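Looking after the Haltik cell: speaker notes
Dernenard users' meeting, September 2, 2019

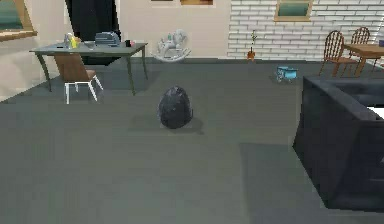
Slide 1. Who we are and what the cell is. One machine, a Haltik mobile base with one arm. It picks things up off the floor and takes them to a drop point. Before any job runs on the real machine it runs in the simulated living room. Talk is on setup and upkeep only. Leave planning questions to the end.

Slide 2. The garbage bag job. Why we start people on it: dark bag on gray floor, a knot to grab, open space all the way around. If the setup is off, it shows up on this job first. Mention that the real room at Brilalby has the same floor color and the sim was matched to it in July.

Slide 3. Setup order. Say it slowly, people write this down.
Power the base, wait 60 seconds, then power the arm.
Home the arm with the gripper open.
Load the room file. Check the name against the sheet on the cabinet door.
Run the bag job in sim, 2 clean passes, then go to the floor.
If a pass fails, reload the room and start the count over.

Slide 4. Room file. Furniture stays where it is between runs: desk, chair, dining table, sofa. Only the target moves. We had a week of bad runs after a sofa was shifted in the real room and left alone in the file. Wide shadow next to it, and a black bag in that shadow is hard to pick out. Fix was to measure again and save a new file.

Slide 5. Upkeep. Wipe the camera cover daily. Finger pads get changed at 300 picks. We used to wait until they looked worn and lost bags halfway to the drop point. Check wheel hubs for carpet fiber at the same time. Tweezers, base powered off.

Slide 6. The repair. Fault 81, wrist joint. Came up only with the arm reaching low. We swapped the motor first and that was a waste of a day. It was the cable, rubbing at the elbow clip. New cable from Yáñez, clip moved one hole back, bit more slack. Hand the old cable around.

Slide 7. After any repair. Home, recheck the camera offset, back to the bag job in sim, then the floor at half speed. Log the pad count or the next person has to guess.

Questions. Someone will ask about lighter bags. Not tested yet. Spare parts list is on the table by the door.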